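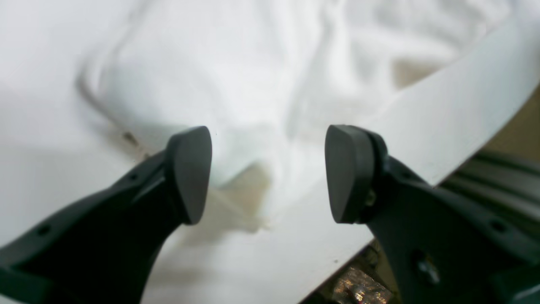 *Wrist view with the fingers open and the cloth between them, neither pad touching it.*

## 4. Recording your shirt episodes

I wrote this part after filling a whole drive with takes I couldn't use, so please read it once before you press Record!

1. Open Trillisance and start a new session. I name mine by garment and batch number (shirt_64, say).
2. Crumple the shirt and drop it on the table. Don't arrange it nicely -- the model needs ugly heaps, and lots of them.
3. Check the wrist view. You want to see both pads with cloth between or behind them.
4. Press Record, wait a beat, then bring one arm down onto the fabric. Park the other arm at the far edge if you aren't using it.

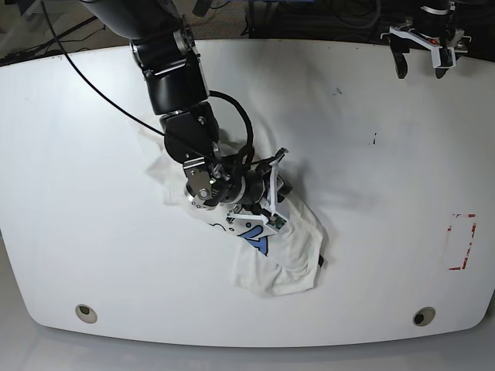

5. Finish the move, open the fingers and press Stop. Each take can run up to 20 seconds.
6. Mark it keep or toss right away. I used to save this for the evening and mixed everything up.

**Note:** Keep your fumbles if you recovered from them. Bautista Palma trained our first Ondico model on 235 perfect takes, and it froze at the first missed grasp.

**Caution:** Keep your hands off the table while the arms are live, even for a quick tug at a sleeve -- pause first.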